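Small Counter, Big Pot of Chili: Tips for Cooking Where There's Hardly Room to Cook

I've cooked in tiny kitchens for most of my grown-up life, and I love them. Everything is one step away, you can't lose the peeler for long, and cleaning up takes minutes! What a small kitchen won't forgive is a cluttered counter, so most of what follows is about deciding what gets to stay out and what has to go back.

Start with the pot

Put the pot down first, before the onions or the cutting board or anything else. It's the biggest thing you'll be using, and if it goes down last it ends up balanced on a dish towel next to the sink (ask me how I know). I like it near the front edge for filling, with the handles running side to side so my sleeve doesn't catch one. Once it's full and heavy it goes to the stove and stays there. If you have kids or a curious cat, push it farther back.

My everyday pot came from a house sale in Purnville, and the lid that came with it was useless, so I've been through a few replacements. See-through lids are my favorite by a mile. You can check on a simmer without letting all the steam out, even if the lid is tinted. And get one with a knob big enough to grab with an oven mitt on!

Jars: one row, labels out

I used to keep open jars wherever I'd last used them. Then Anca Marinescu came over to help with a big batch of stuffed peppers and lined up every jar along the right side of the counter, labels facing us, lids on. It took her a minute and I've done it ever since. Red sauces and green ones side by side, so you reach for the right one while you're talking to someone.

A few jar habits that have stuck:

Wipe the threads before you put the lid back. A sticky lid today is a stuck lid next week.

Write the opening date on a bit of masking tape on the lid. Green sauces especially seem to get forgotten at my house.

For a stuck lid, hold it under hot tap water, dry it well, and try again with a rubber glove. Works nearly every time.

Chili peppers

Fresh ones get their own plate, always. I keep one cheap plate just for hot peppers, and it never gets used for fruit. Slice them last, wash the knife right away, and use dish soap on your hands before plain water — the hot stuff is oily and water alone mostly moves it around. Rosário Salgado rubs her fingertips with a little cooking oil first and then soaps up, and I've come around to her way.

If you've got more peppers than you can use, freeze them whole on a tray and bag them once they're hard. They slice beautifully while still frozen, and I was still using mine in December.

Keep the wet side wet and the dry side dry

If your sink sits right beside a wooden counter, put something upright between the two. A panel, a spare cutting board, an old baking sheet, whatever fits. Splashes are what ruin wood, and it's such an easy fix! A tall faucet makes this even more worthwhile, but don't give up the tall faucet, you'll want it for filling a stockpot.
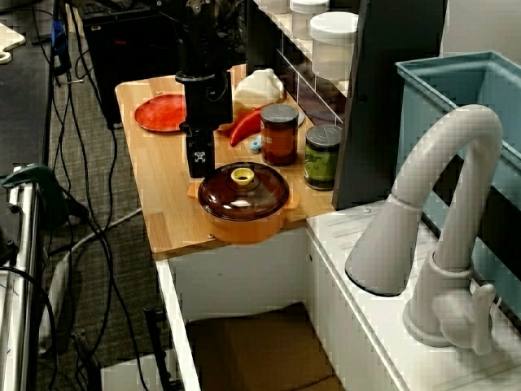 Pot up front, jars to the right, and a tall gray panel between the wood and the sink.

A plastic basin by the sink is the other thing I wouldn't be without. Rinse vegetables in it, carry peelings in it, soak the ladle in it. Mine cost 2 dollars at the Lasavero and it's older than some of my furniture.

Canisters on the shelf

Go for canisters that match in size, so you can stand one behind the other. The one in back holds the refill, the one in front gets used, and when the front one is empty you swap them. Flour and rice go in mine, and I like white ones with a strip of tape on the side.

Under the counter

An open space down below is perfect for a cardboard box. Mine catches empty jars and paper bags, and when it's full the whole box goes out the door. Check the bottom for damp now and then, and swap it for a fresh one as soon as it gets soft.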